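Subject: Re: Cell 2 - hand mounting and cable routing after the wrist service
Date: Fri 25 May
From: Arner Cell Maintenance
To: Purnis Users List

Members of the list are advised that the wrist service on Cell 2 has been completed and that the cell is available for booking again. The question received from the Yazzie site is quoted below and answered for all users.

> Our right hand reports a tracking fault when the arm reaches
> across to the plate side. The fault clears when the arm is
> moved back. We have replaced the hand controller without any
> change. Should we return the hand to Noson, or is there
> something to check at the wrist first?
>
> Yazzie site, Cell 2 users

Please do not return the hand yet. A fault that follows the position of the arm usually points to the cable. Switch off arm power, release the cable at the wrist and refit it with enough slack for the full turn of the joint. The loop should remain clear of the fingers at both ends of travel. Then tighten the wrist screws in a cross pattern and run check routine 437 at low speed, followed by routine 507 with the steamer task loaded.
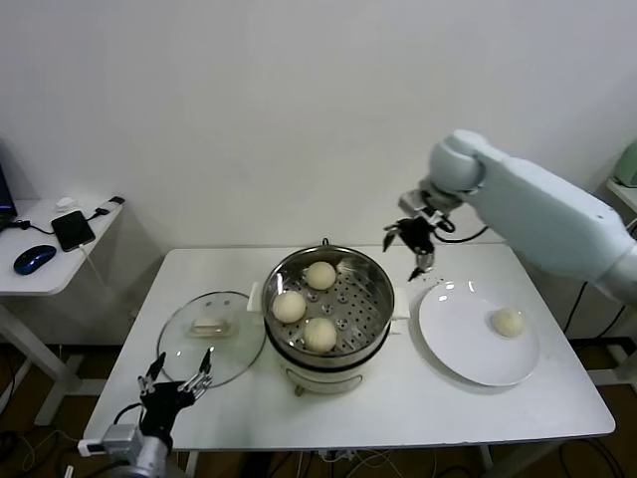 Steamer task layout, with buns in the pot and on the plate.

The cooker should be unplugged during both routines. The glass lid is to be laid flat to the left of the steamer and the plate placed to the right, as the taught positions assume this arrangement. If the pot has been moved, teach the plate position again before running at more than 70 percent speed.

Sites are also reminded to inspect the left wrist at the same time - the cable there is the same part and wears in the same way. Replacement cables may be requested from Arner stores by quoting the cell number. The next scheduled service is in September.

If the fault remains after routine 507, send the log file to this list before removing the hand.

Arner Cell Maintenance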